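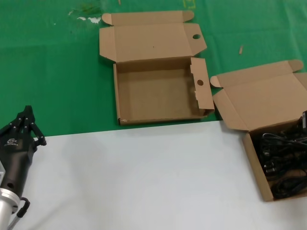
The Keep at Derstead

Bus dropped me by the market cross and went. No shelter. Rain coming sideways off the hill and the castle up there like a bad tooth, exactly where I'd left it.

Eleven years. No, longer. Stop counting.

Derstead is one street really. Butcher, chapel, the Corn Hall with its clock stuck at twenty to four, then the street gives up and turns into the Dilldale road. Visitors come for the castle. They walk round it once, read the board, ask where the toilets are. The board says it was burned in a siege and that 300 men held the gate. My gran said it was 23 and a lot of sheep. I always beleived her over the board.

Up the lane, then. Bag banging my hip. Past the old school, flats now, bikes in the porch. Past the wall I fell off. The wall's smaller. Everybody says that about walls.

The key was under the third flowerpot. Wrong key. Went next door and the woman there looked at me for a good long while, drying the same plate.

"You're hers," she said.

"I am."

"You've got the chin."

She gave me the right key and half a fruit loaf, and didn't ask how long I was stopping. Good. I'd have had to make something up.

The house smelled of coal and oranges. I sat on the stairs in my coat. Out of the landing window you get the whole of the keep, the broken side, with the ash tree growing out of it, and I could see somebody up there with a torch. Little light, going along the top where you're not allowed.

We used to do that. Over the fence at the back, through the drain, up the inside stair with one hand on the wall because the middle steps were gone. My brother went first, always. He said if you stood at the top and shouted your name, the town had to keep you. He shouted his. I wouldn't. Too shy, too cold, wanted my tea.

He stayed. I went. So there's that.

I watched the light til it stopped at the corner, the high one over the river. Then I was out the door with the fruit loaf still in my hand, God knows why, and up the lane in the wet, and the fence was the same fence but the drain had a grille on it. New padlock. I hung on to the bars and got my breath back.

Above me a kid's voice, cracking, yelled a name I didn't know. It went out over the roofs and the Corn Hall and the river. A dog started up.

I waited till it was quiet. Then I put the loaf down on the grass and shouted mine.

Filed under: Short Fiction, Places, Winter Reading

Like this? Get the Stasteo newsletter. New stories by email, unsubscribe whenever.

© Stasteo | Contact us | Back to top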